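## Floor finish and reflected glare

Reflected glare from floors has received less attention than glare from desks and screens, partly because the floor lies outside the usual line of sight when a person is seated. The position changes when people stand, walk or look down at a task. A polished floor then occupies much of the lower visual field, and the mirror image of a ceiling lamp may be brighter than anything near it.

The effect depends on gloss as well as on lightness. A dark floor returns little diffuse light, so the reflected lamp stands out strongly against it. A pale floor with the same gloss returns more diffuse light and the contrast falls, although the luminance of the reflected lamp itself is almost unchanged. Mixed floors, where a dark and a pale finish share an edge, are common in refitted buildings and are treated separately in this study (Figure 1).
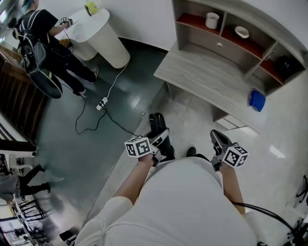 *Losov, April*

**Figure 1.** Dark green-grey and pale grey floor finishes under overhead lighting. Both surfaces show reflections.

Readings were taken in 15 rooms in Losov and Garkilari. Each room was set to a maintained illuminance of 500 lux at working height, with blinds closed, and was left for the lamps to settle before any reading was made. Luminance was recorded at standing eye height in four directions, one facing each wall. Where a room had a mixed floor, the set was repeated with the meter moved to the other side of the join.

Gloss was measured on clean floor after dry mopping. Rooms treated with Lovance sealer were entered under their own heading, as the sealer raises gloss without a matching change in colour -- a distinction that is lost if floors are sorted by shade alone. Worn paths near doors were measured but left out of the room mean.

Reflected glare was expressed as the Vũ ratio, taken here as the luminance of the brightest reflected patch divided by the mean luminance of the floor within the same field. The ratio is simple to obtain on site and needs no model of the room. Its weakness is that it takes no account of patch size: a narrow lamp and a wide panel may give the same value while being judged quite differently by the people in the room.

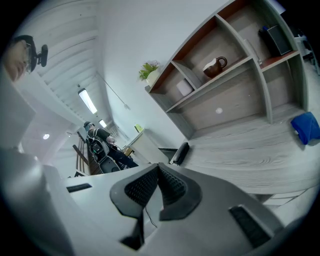 For this reason a second quantity, the share of the floor field covered by reflected patches, was kept alongside the ratio. The two were not combined into a single score. Trial weightings gave room rankings that shifted with small changes in the threshold used to mark the edge of a patch, and no weighting was stable across both dark and pale finishes. Results are therefore given as pairs, with sealed and unsealed floors listed apart.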